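I wash dishes by hand, three times a day some days, and for years I did the drying part all wrong. So if your rack smells a little like a pond, or you find a white ring on the table every time you move it, pull up a chair.

## Get the rack off the counter once a week

My rack used to live beside the sink from one Thanksgiving to the next. I wiped around it and felt pretty good about myself. Then I picked it up one September to paint the wall behind it and found a line of brown gunk under the tray that I'd rather not talk about (okay, it was slimy).

Now it comes off the counter every Saturday morning, right after the breakfast dishes are put away. I carry it over to the table, where I've got elbow room and better light, and I go at it there. The whole job takes maybe ten minutes, and most of that is me looking for the old toothbrush.

What I do:

- Shake the crumbs out of the tray into the trash. Don't rinse them down the drain, mine clogged that way.
- Fill the tray with hot water and a good glug of white vinegar and leave it while you drink your coffee.
- Scrub the spots where the wires meet the tray. That's where the scum hides!
- Dry every wire with an old T-shirt. Air drying a drying rack sounds clever, but on hard water it leaves spots all over.
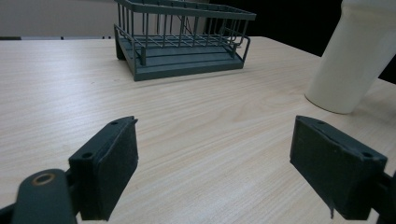 Nanna Hauksdóttir wrote to tell me that vinegar is fine for the scale but that I should never leave it sitting on coated wire for more than half an hour, as hers started to flake at the joints and then rust. She switched to a spoonful of citric acid in warm water and says the chalky stuff comes right off. I tried it last weekend and I'm sold, though I still use vinegar when I run out.

If you already have a rust spot, rub it with a paste of baking soda and a few drops of water, rinse, dry it really well, and dab on a little clear nail polish. It won't win any prizes but it holds. I've redone mine twice.

## Loading it so things dry

Plates go in first, all facing the same way, with a gap between them if you can spare it. Bowls need to lean. A bowl sitting flat upside down keeps a puddle of steam inside all night, and that's where the pond smell comes from.

Same goes for tumblers, especially plastic ones, which take forever. I tip mine against the side so air can get under the rim. If there's no room left I stand them on a folded towel next to the rack — upside down, with one edge propped on a chopstick — and they're dry by lunch.

Knives I dry by hand and put away. I've reached into a full rack without looking exactly once.

## About that table

Wood and wet racks don't get along. I keep a thin cotton towel under mine whenever it's on the table, and I wipe the surface with a dry cloth as soon as I pick it up. For a fresh white ring, try a hair dryer on low, moving it the whole time. Old rings are a different story and I'm still fighting one from two summers ago, so if you've got a trick that doesn't involve mayonnaise, please send it my way!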